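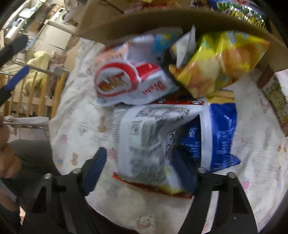

4. The Open Day at Pudthorpe

4.1 Setting and visitors

Up to this point we have described Simumano as a system used by people who know it well. The open day gave us the opposite, and it was the most rewarding day of the whole study. On 11/10/2019 the Pudthorpe site opened its doors from mid-morning until early evening, and 117 visitors signed in at the desk. Few of them had ever held a gripper. They came from the neighborhood, from two nearby high schools and from the Kaufmann packaging plant, which sent a group from its day shift.

We kept the program loose. A short welcome talk was given whenever enough people had gathered, after which visitors moved through three stations at their own pace. The first station showed recorded episodes played back on a screen, the second let visitors pick up objects with the hand-held grippers, and the third ran a trained policy on the arm. We had expected the arm to be the main attraction. The second station drew the longest line all day, and several visitors walked straight past the arm to get back into it!

4.2 Task and materials

The task at the second station was bag picking. Visitors were asked to take a snack bag by its body or its edge, lift it clear of its neighbors and place it in a cardboard box. Snack bags are a lovely object for this purpose. Everyone knows how they behave in the hand, and almost everyone is surprised by how they behave between two fingers that can only open and close. A bag that is mostly air turns or slides, and a bag that lies half under another one drags its neighbor along.

Figure 4 shows the task from the gripper's own view. A white bag with sketch-style drawings is pinched between the two black fingers, with a blue and white bag partly over it and a yellow chip bag farther back. All of them rest on a blanket with a pattern of small bears. We chose soft bedding as the standard surface for the collection described in Section 3 and kept it for the visitors. On a hard tabletop a finger can slide under a bag with hardly any effort. On a blanket the fingertip pushes up a fold, the fold moves the bag, and the person holding the gripper has to think again. We wanted visitors to meet that problem in their first minute.

Figure 4. Bag picking with the hand-held gripper, seen from the camera on the tool. The dark blue pads on the inner faces of the fingers are the contact surfaces discussed in Section 4.4.

The gripper software was the December build of Tuvemen, which we had frozen well before the event and did not touch during the day. Each visitor was offered up to 16 attempts. Nothing stopped them from leaving sooner, and nothing but the line behind them stopped them from asking for more. Recording was switched on only for visitors who had signed the consent form at the desk, and only the camera stream and the finger opening were stored.

4.3 What visitors did

By closing time we had 743 recorded attempts, far more than we had planned for. An attempt was counted as complete when the bag was in the box and the fingers had opened. Nearly 200 attempts ended with the bag dropped before it reached the box, and we regard these as the most useful part of the set. Our own operators rarely drop a bag. They have learned where to hold it, and that knowledge is baked silently into the data they produce.

Visitors had no such habits, and the variety was wonderful to watch. Some went straight down and closed the fingers over the middle of the bag. Others came in low and flat, as if using a spatula. One of the younger visitors pinned a bag against the wall of the box, let go, and took it again by the sealed edge — a regrasp that none of our operators had used and that we have since added to the instructions. The group from the packaging plant went for the seams almost every time. When we asked why, they told us that the seam is where a bag is strongest and flattest, and that anyone who has cleared a jam on a filling line learns this quickly.

The mood at the station mattered too. People waiting in line gave advice freely, and a good grasp was often applauded. We had worried that an audience would make visitors hurry. If anything they slowed down and began to talk through what they were doing, and these spoken comments turned into a second source of notes for us. Phrases such as "it's running away from me" and "I need to get under it" came up again and again, and they match the two failure types we had already labeled as push-off and shallow pinch.

4.4 Observations on the hardware

Two points about the gripper came out of the day. First, the finger pads hold printed film better than we had assumed, provided that both pads meet the bag over most of their area. When only the tips touch, the bag swings. Visitors found this out quickly and began to reach deeper, which pressed the fingers into the blanket and raised the fold mentioned above. There is a real trade-off here between depth and disturbance, and we return to it in Section 5.

Second, the hand strap needs more adjustment than it now allows. Adults with large hands were comfortable. Several of the students had to hold the handle with both hands, which changed the angle of approach enough to be plain in the recordings. We kept these episodes and marked them.

4.5 Limits

An open day is not a controlled trial. Visitors chose their own bags, watched one another, and joined the line a second time if they felt like it, so the attempts are not independent. We therefore report no learning curves from this set and use it in Section 5 only as held-out material for the policy trained on operator data. Even with that restriction, it has already changed how we brief new operators, and the Pudthorpe site has asked to host another one.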